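Learning to like the quince

When I moved to Gelcombe I did not know what a quince was. In my language there is a word for it, but I had only met the word in old songs, and I imagined something like a small melon. Then in September my neighbor Vaughan Treloar left a bag on my step with a note that said "Cook them first!" and I understood that I had a problem to solve.

I should say that I did not read the note until I had bitten one. It was like biting a door. My mouth became dry in one second and stayed dry for the whole evening. I drank tea, I ate bread, nothing helped. When I told this to Vaughan he laughed so much he had to hold on to the fence.

His tree is older than both of us. The people who had the house before him planted it in 1966, and they wrote the year on a metal tag which is still on the trunk, although the bark has grown over one corner. It leans to the left and he keeps it up with an old post from a gate. In a good year it gives much more fruit than one man can use, and I think that is the real reason he is generous in September (he will read this, so hello Vaughan).

The smell was what changed my mind. I had put the bag in the hall, and after two days the whole downstairs smelled of flowers and a little of pineapple. My mother called and I tried to explain the smell to her, and I could not do it in either language.

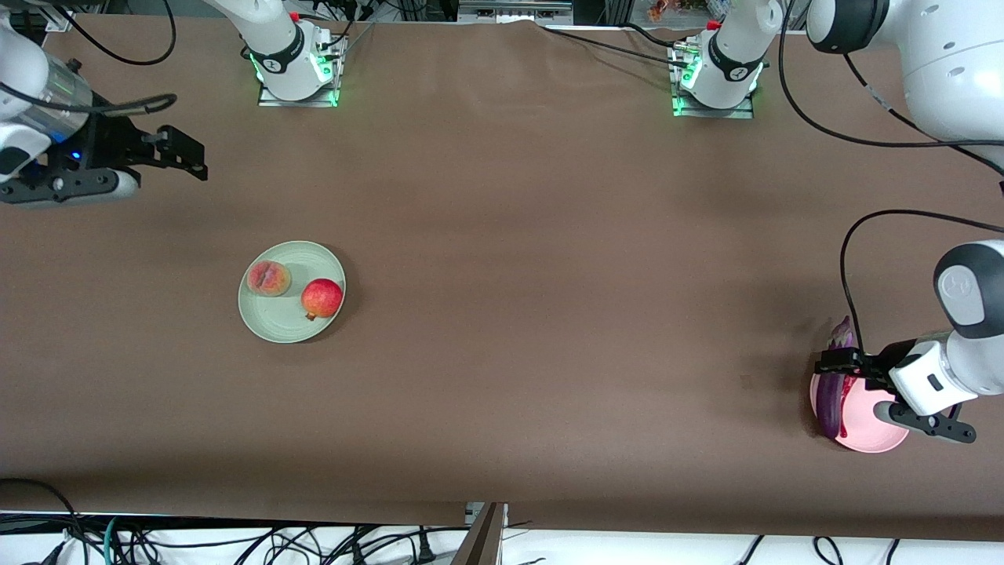 My first try at cooking was a paste, the kind you cut in slices and eat with cheese. The recipe came from Digby Paewai, who works with me and makes jam as seriously as other people do their taxes. He told me to use 500 grams of sugar for the same weight of cooked fruit and to stir it for 40 minutes without going away. I went away. The bottom burned and I had to soak the pot all night. The second time I did as he said, and also I learned to prepare the place before I start: brown paper over the whole table, smooth, and the produce waiting on plates, because once the pot is hot there is no time to look for anything. The paper saves me a lot of wiping. Quince paste jumps when it boils, and where it lands it becomes like glue.

The color is the part I still do not fully believe. You begin with pale yellow pieces, almost white, and you cook them slowly, and they turn pink and then a deep orange red. Digby says it depends on how long you cook and also on the fruit. I have read different explanations and I am not the right person to choose between them.

This year I made 7 jars of jelly as well. Two did not set, so I use them as syrup on porridge and I tell guests that it is syrup. The good ones are in the cupboard under the stairs, where it stays cool, and one has already gone back over the fence to Vaughan. He wants to give me a cutting from the tree in winter. I have only a narrow garden with a shed in it, so before I say yes I have to measure the space by the back wall.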